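Week 6 handout - buying a hand-held gripper kit

(read before the lab, bring a printed copy, the projector in the small room is still dodgy)

Last week: arms, payloads, why a data sheet lies by leaving things out. This week the other end of the business. Kits for recording a task by hand, so an arm can be taught it later. Someone holds the grippers, does the job, the kit logs it. Then you train on the log.

Product under review: **Senaseo hand kit**, sold by Meltora. We have it on loan till the end of March. Compare with the Szalai glove set from week 4 (notes on the shared drive, wrong folder, sorry).

## What the seller offers

- pair of hand-held grippers, left and right
- charger, carry case, spare finger pads
- recording software, one seat. Extra seats cost more, price "on request"
- 2 half-day training visits. Travel not included - check this, it's in the small print on the back of the quote
- 90 day return, box must be complete

Not in the price: table, frame, lights, curtains. Busholm quoted for those seperately and it came to more than you'd think. Put it in your costings. Every year half the group forgets.

## Questions to ask of any kit like this

**Weight.** Hold it out for ten minutes, not one. Wrist goes first, then the shoulder. Sellers demo for one minute.

**Fingers.** Can you swap them without tools? Flat plates are fine for boxes and cloth edges, poor on anything round and smooth. Ask what a replacement costs and how long it takes to come. Meltora said 3 working days, took longer when we tried.

**Tracking.** What happens when one hand passes behind the other? Ask to see a bad recording. A seller who only has good ones is hiding something or hasn't used the kit much.

**Data.** Whose is it? Contract clause 4. Read it twice. Can you get the files out in a plain format, or only through their software? If only theirs, what happens when the licence stops?

**Support.** Phone or email? Hours? Saturday cover is extra with Senaseo, included with Szalai.

## Marking scheme for your review

Score each heading out of 10, one line of reasons per score. No essays. Total means little by itself, I want to see where you'd *refuse* to buy. State who the buyer is (school lab, small firm, large firm) since the answer changes.

Common slips from last years scripts:

- copying the brochure. I have the brochure
- scoring the software from screenshots
- no running costs
- calling it "a robot". It's a hand tool that records. The robot comes later and costs more

## Table-top work

Household things, flat and low, on a plain surface. Low items are harder than tall ones: less to get hold of, fingers foul the table. Think about how you'd lift a placemat with a flat plate before you try it. Edge first? Slide it to the table edge? Both are allowed, write down which.

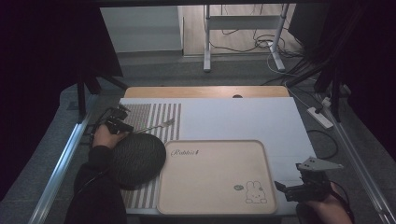 *Fig. 1. Table-top task, one gripper in each hand. Striped mat and round placemat to the left, "Rabbit" tray to the right.*

Things to note when it's your turn:

- where your elbows end up
- whether you look at the gripper or the object
- any cable near your feet. Tell me, don't step over it
- if you had to do a move again, say so in the log, don't delete it

Hand in: one side of A4, plus your score sheet. Same box as usual.

Next week: leasing vs buying. Bring the Meltora quote AND the Busholm one, we'll do the sums together. Calculators please, not phones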